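Tusatier Conesbridge: shared bench room, monthly safety check
Checked by: Darcy Dufour
Date: August 31, 2026

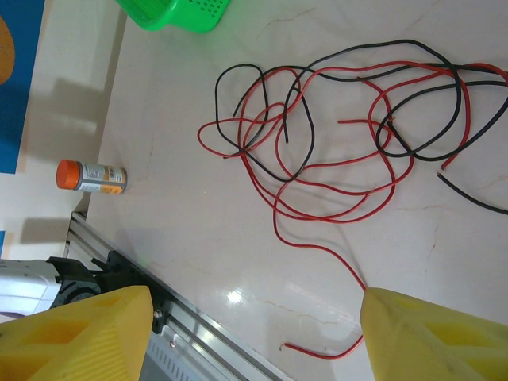
Item 4. Red and black wires and small bottle on the tabletop.

Marking: OK / Action / N/A. Comments go under the item. Carry open actions over to the next sheet.

1. Door, walkways and floor
OK
Clear from the door to the sink. The mat by the door has been taped down again at the corner and is holding.

2. Fire extinguisher and blanket
OK
Pin and tag in place. Blanket pouch had slipped behind the coat hooks, so I have moved it one hook along where it can be reached.

3. Sockets and extension leads
Action
Extension lead under the window has a cracked plug top. Taken out of use and put in the red tray. Replacement to be ordered through Ilville. Please do not borrow the one from the kitchen in the meantime, it is needed for the urn.

4. Tabletop, loose wire
Action
Red and black wire left in a tangle on the table, with one long red piece trailing out of it. Several ends stick out of the bundle. Bare ends have not been checked. Whoever is using it should separate the colours, coil each one and tie it. Short offcuts go in the scrap tin and not in the general bin. No wire to be left where it can hang over the side of the table.

5. Tabletop, surface
OK, watch
A few thin crack-like lines across the top, faint. I could not say if they are in the pattern or in the surface. Run a fingernail over them at the next check and write down which. No heavy vice on this table until that is done.

6. Bottles and small containers
Action
Small bottle lying on its side on the same table as the wire. Bottles are to be stood upright with the cap on and put back in the cupboard after use. Anything without a readable label goes to me. Same comment as on the last sheet.

7. Cupboard
OK
Shelves tidy. Door catch is stiff but closes. The 400 ml hand wash refill has been opened and should be used before the others.

8. First aid box
Action
3 plasters left, no eye wash. Restock from the Makris order when it arrives. Burn gel is in date.

9. Eye protection
OK
5 pairs on the rack. One is badly scratched and can be kept for visitors until the new ones come.

10. Lighting
OK
Tube over the sink flickers when first switched on, then settles. Reported in August, no need to report it again.

11. Waste
OK
Bins emptied. Battery tub half full.

Open actions: items 3, 4, 6 and 8
Items 4 and 6 can be done by anyone using the room and should be cleared within 3 working days. Initial the sheet on the door when done. Items 3 and 8 are with me.

Signed: D. Dufour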